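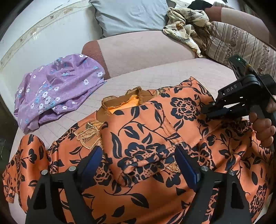
4 min read

The orange one, spread over the bed

By Nuria Soler
06/03/2022

If you have ever opened the wardrobe in the back bedroom at Stondport you will know that it holds far more than it has any right to, and that the rail inside has been bending a little further every winter. I promised in January that I would go through it properly, one piece at a time, and put what I found on these pages so that the rest of the family could see what there is and say what they would like. I had thought it would take me a weekend. Well, it is March, I have reached the orange one, and I have given it a page to itself because it deserves one (and because I know perfectly well that at least four of you will write to me about it).

Black roses on bright orange, with vines curling in between and pointed black leaves. I had remembered the roses, of course, they are enormous, but I had quite forgotten the small dotted flowers scattered among them, and I spent a happy while looking for more once I had spotted the first.

The neckline, near the top, has a brown lace trim with a wavy edge, and where it folds over you get a glimpse of the lining, a lighter orange than the outside. I do think a lining in nearly the same colour is a lovely thing to find. It feels like a secret between the person who chose the cloth and the person who wears it.

Golden-beige lace in small patches, one to the left of the big fold and a smaller one lower down, with thin metallic-looking stitching around them. Itziar calls these the biscuits, and now I can't call them anything else.

The big fold through the middle, and the ripples going off to the left until the cloth hangs down over the side. I did mean to get everything beautifully flat first, but satiny cloth has ideas of its own, and after the third go I decided that the folds were rather handsome and left them alone. The pale pink quilted cover underneath is only the mattress cover, as I had the sheets in the wash, though I must say that pink and orange together cheer me up no end.

A few words on where it came from

Itziar Villanueva, my cousin, has always been certain that it was bought at Heson, the old draper's shop on the hill, in the years when they still kept a rack of evening things at the back behind the curtain fabrics. I was just as certain that it was made at home from a length of cloth our aunt had brought back in her suitcase. We have been having this conversation since we were both at school, and I don't suppose either of us wants to win it. There is no label that I have been able to find. If anyone has a memory of it being cut out on the dining table, or of standing about in Heson while it was wrapped, please do tell me, and I will add it here with your name.

What I do remember is our aunt coming down the stairs in it for the new year party, very slowly, with one hand on the banister, and my uncle turning the wireless off so that we could all look. I was seven and thought she was the grandest person alive. Later in the evening she did the washing up in it as well, with a tea towel tucked in at the front, and I think I was even more impressed by that.

How I am keeping things

Several of you have asked, so I will say it once and then not go on. Everything from the wardrobe is being folded with plain tissue between the layers and laid flat in the long boxes I bought from Restel. The boxes are the shallow ones, 84 centimetres long, which suits most of the dresses with one fold and the coats with two. Anything with lace goes in a box of its own, lace side up, so the patches don't catch on somebody else's buttons. I write what is inside on a card and tie the card to the handle – I did try sticking them on, but they had all dropped off by the morning and I had to open everything again to see which was which.

I have stopped using the cedar balls. I know some of you swear by them, and the smell does take me straight back, but Itziar sneezes, and it is her spare room the boxes are going to.

Who would like it?

I should love the orange one to be worn again, if there is a party grand enough. Failing that, my niece has already asked whether she could borrow it for her drama group, and I have said yes in principle, provided it comes home between performances and is never, ever left in the boot of a car. If you would rather it stayed in its box, or if you have been quietly hoping for it yourself all these years, please say so before I take the next lot over to Itziar's. I won't be offended and neither will my niece, who has her eye on the green cape as well.

Next page: the green cape, the two Sibiya scarves, and a single glove that I am still hoping to find the partner for.

Comments

Itziar: Heson. Behind the curtain fabrics, on the left. I was holding her handbag.

Nuria: You were five, my love, and you say the same about the scarves. I have put you down for Heson all the same.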